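Werkstatt > Notizbuch > Greifen > Beschaffung

Juli, Eintrag von Yaryna Onyshchenko

Bedarfsliste für das nächste Halbjahr angefangen. Lukian braucht die Zahlen vor der Bestellrunde. Größter Posten bei den Verbrauchsteilen sind weiterhin die Handschuhe. Schwarzer Strick, wie gehabt. Angebot von Drandeck: 60 Paar, Lieferung in 2 Teilen. Dovhaniuk hat noch nicht geantwortet.

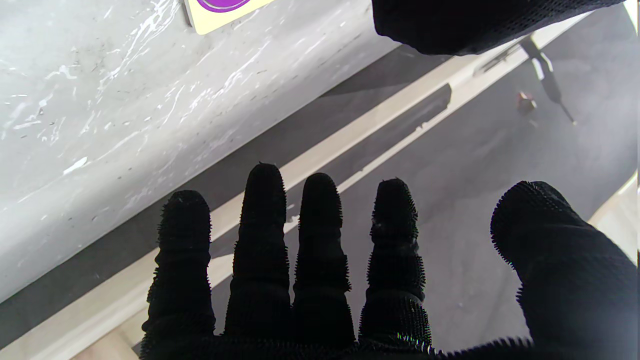
Hand geöffnet, Finger nach oben. Am Strick stehen überall feine Fasern ab.

Offen ist, nach welcher Laufzeit wir wechseln. Jad will feste Intervalle, Svitlana nach Sichtprüfung. Ich plane vorerst mit festen Intervallen, das lässt sich besser rechnen. Fingerkuppen und Mittelgelenke getrennt notieren, bitte auch bei kurzen Läufen.

Zweiter Posten: Steckpuzzles aus Holz mit Knopfgriffen. Vor dem Nachkauf Knopfdurchmesser messen, die Sätze von Ekadari weichen womöglich ab. Ich würde 2 Reservesätze einstellen.
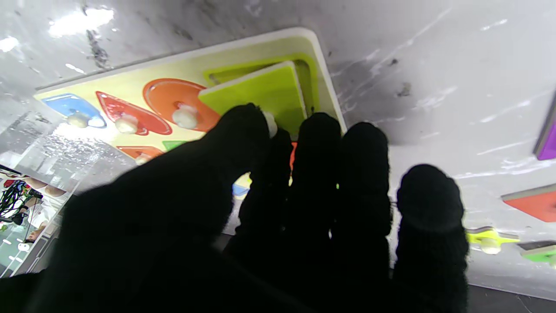 Grünes Quadrat am Knopf gegriffen, Teil steht schräg aus der Mulde.

Für beide Posten zusammen 1000 Euro angesetzt, Versand inklusive. Matte Tischauflage kommt auf die Wunschliste, die glänzende Platte spiegelt stark. Olesia fragt bei Clukilel nach Mustern.

Noch zu klären: Kostenstelle für die Auflage.

Zuletzt bearbeitet
Ersatzteile Handgelenk, Preisvergleich
Kabelführung am Arbeitstisch
Inventur Greifobjekte
Angebote Dovhaniuk, Ablage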